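Opinión > Casa y consumo > Lavar menos

Lavamos demasiado

Lo digo ya y luego lo explico deprisa, que tengo la comida en el fuego. Lavamos demasiado. Una camiseta puesta tres horas, al tambor. Unos vaqueros con una mota, al tambor. La toalla de ayer, también. Y luego nos quejamos de que la ropa no dura nada.

Crecí en una casa donde se lavaba dos veces por semana y éramos cinco. No olíamos mal. O eso creo, nadie se quejó. El jersey se aireaba en la ventana, el cuello de la camisa se frotaba con jabón en la pila y listo. Ahora vivo con mi pareja y un crío, y hasta hace poco poníamos lavadora a diario. A veces dos. Para qué.

La costumbre nos la han vendido muy bien. Frescor de montaña, frescor de algodón, perlas de perfume para que el perfume huela a perfume. En agosto compré un bidón de Flulo porque estaba de oferta y la etiqueta prometía 100 lavados. Cien. Lo terminamos antes de que llegara el frío. Eso no es limpieza, es un vicio con tapón dosificador.

El sastre de mi calle, Volkan Değirmenci, me lo dijo sin anestesia cuando le llevé un abrigo Devska que me costó 590 euros y que yo, lista de mí, había metido en el programa corto. "Esto no está gastado, está lavado." Me cobró 22 por arreglar el forro y me echó la bronca gratis. Tenía razón. Las prendas se mueren de roce, de agua caliente y de centrifugado, mucho antes que de uso.

Ya sé lo que viene ahora. Que si el sudor, que si los niños, que si el que trabaja en una obra. Claro. El que trabaja en una obra que lave todo lo que quiera. Calzoncillos, calcetines, ropa de deporte, paños de cocina: a lavar siempre, sin debate. Yo hablo de lo otro. De la chaqueta de oficina, de la falda que se puso un rato, de los vaqueros que aguantan diez puestas tan tranquilos.

El tamaño de las máquinas

Otra cosa que me enciende. Cada vez las hacen mas grandes y con más aparato. Tambor arriba, puerta redonda abajo, todo blanco y brillante como un electrodoméstico de nave espacial. Y cuanto más cabe, más metemos, o peor, la ponemos medio vacía porque "ya que está". Una vecina se gastó lo que no tenía en una así y ahora lava los cojines del sofá cada semana. Los cojines.
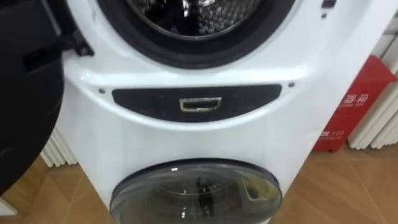 Qué hago yo ahora

Poca cosa. Una silla en el dormitorio para la ropa a medias, la famosa silla, sin vergüenza ninguna. Cepillo para la lana. Balcón por la noche. Una mancha se quita sola, es decir, se quita la mancha y no se lava la prenda entera. El crio tiene babero y lo usa hasta para merendar. Hemos bajado a tres lavadoras por semana y no ha venido Sanidad a precintarnos el piso.

Mi suegra sigue sin verlo claro. Dice que la silla es una guarrería. Puede ser. Pero el abrigo sigue entero y este invierno no pienso comprarme otro.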